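七月，工作记录：投票指引比对

下午三点，代理投票建议的比对脚本总算跑完一遍。输入是 Broseo、Bello、Tierney 三家公司的股东会材料，外加 Cerkico 的投票政策底稿。股东提案一共19项，跑完剩下17项。少的两项都在 Bello 名下，标题同为“关于披露供应链排放的提案”，去重那一步认为它们和另一项是一回事。提案人不同，正文不同，要求披露的范围也不同，脚本只看标题，效率很高。

先把去重键改成“公司＋提案序号＋提案人”。重跑，19项，齐了。

分类部分记一下。政策底稿把环境与社会类分成6档，从“一律支持”到“一律反对”，中间4档的措辞依次是“通常支持”“倾向支持”“逐案考虑”“视情况而定”。后两档的区别我读了两遍，没读出来。问了写底稿那边，答复是“逐案考虑更严格一些”。已照抄进注释，供后人景仰。

Tierney 的薪酬挂钩提案比较麻烦。提案要求把高管长期激励的一部分与减排目标挂钩，董事会的反对理由写了5页，前四页谈公司多么重视减排，最后一页说现在挂钩为时尚早。关键词打分把这份反对意见判成了“强烈支持”，从字数上看也不算冤枉。暂时的办法：董事会意见一律先取表决建议那一句，正文只作参考，不进打分。

Broseo 那边没有争议提案，只有一项要求设立独立董事长。麻烦出在 PDF：双栏排版，抽出来的文字左右各读半行，读起来颇有现代诗的意思。换成按栏切分以后正常，但脚注又跑到了正文中间。脚注里有一条持股门槛的说明，漏掉会影响资格判断，所以不能简单丢掉。目前手工贴回去，下次再想办法。

人工复核：两个人各自独立标一遍，再对。不一致的有5项，其中3项是对“视情况而定”的理解不同（见上）。另外两项是我标错了行，表格冻结窗格没开，怪不得别人。改完以后还剩3项，留给周会吵。
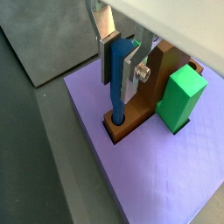 夹爪与蓝色圆柱销，销在木块的圆孔里

其他零碎：

去年的投票记录里，Bello 的气候提案得票率有两个版本，一个把弃权算进分母，一个不算。差别不大，但刚好跨过我们设的跟进线。以后统一不算弃权，并在表头写明。旧表不改，另存一份，文件名里别再用“最终版”，目录里这样的已经有好几个了，彼此内容都不一样。

Cerkico 底稿的版本号要写进每次输出的第一行。上个月有人拿旧政策跑了新提案，结果看着挺合理，所以过了一阵才发现。

日志里“建议反对”和“反对建议”两个字段名容易看串，改成“我方投票”和“董事会建议”。改名之后有一处汇总公式报错，已修。

待办：
脚注按页归位，先拿 Broseo 的材料试。
“逐案考虑”和“视情况而定”要么合并，要么请底稿那边各给一个实例。
Tierney 薪酬提案的原文再读一遍，确认挂钩比例是建议还是硬性要求。
把去重的测试用例补上，标题相同、提案人不同的至少放一组。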